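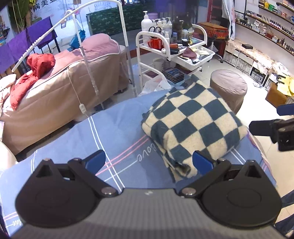

In this session we compare two hand-held grippers for soft objects, the Nasness and the Mondo. Both are held by a person, not mounted on an arm, and both carry a camera, so the recordings can later be used to teach an arm the same task. Folded cloth is a good test object for this comparison. With a folded blanket like the checkered one, the fingers should come to it open, with the blue pads on each side of the near end, before anything is closed. Please keep this position in mind when you read the steps below, as I will call it the start position.

Course: Introduction to Gripping, Prostimville
Notes by Noémie Tessier
Session of January 10, 2023

1. What we want to learn

A gripper that works well on boxes and bottles can be poor on cloth. Cloth changes its shape when you touch it, and a fold can open while you lift. We want to know how many lifts keep the fold closed, and how much the result depends on the person who holds the tool.

2. Work plan

Work in pairs. One person holds the gripper and the other writes. Each pair makes 30 lifts with the Nasness and then 30 with the Mondo. Change roles after each block of 8 lifts. The last block will be shorter, this is normal.

For each lift:
Begin from the start position and stay still for 2 seconds.
Close slowly until the pads touch the cloth on both sides.
Lift straight up, the height of one hand is enough.
Put the cloth down, open the fingers and move back.

Do not pull the cloth toward you while you close. In October many groups did this, and their results were difficult to compare.

3. What to write down

Use one line per lift. Write "held" if the fold stayed closed, "opened" if the layers came apart, and "lost" if the cloth fell. If you touched the sheet under the cloth with a pad, add the letter S. A lift with S still counts, but we look at it separately.

4. Points for the comparison

Look at the pads after every block. Dust and fibers make rubber slide more easily, and then you compare dirty pads with clean pads. Wipe them with a dry cloth.

The squares of a checkered blanket help when you watch the recording: if the pattern moves between the pads, the cloth is sliding, even if the lift is finally "held". With plain cloth this is much harder to see.

Do not change the camera angle between the two tools. Last term nearly 8 percent of the recordings could not be used for this reason.

5. For next time

Bring your table and one short paragraph about which tool you would choose, and for which cloth. Read also the chapter by Adeleke on contact with soft materials, only the part on layers. We will start with your questions about it.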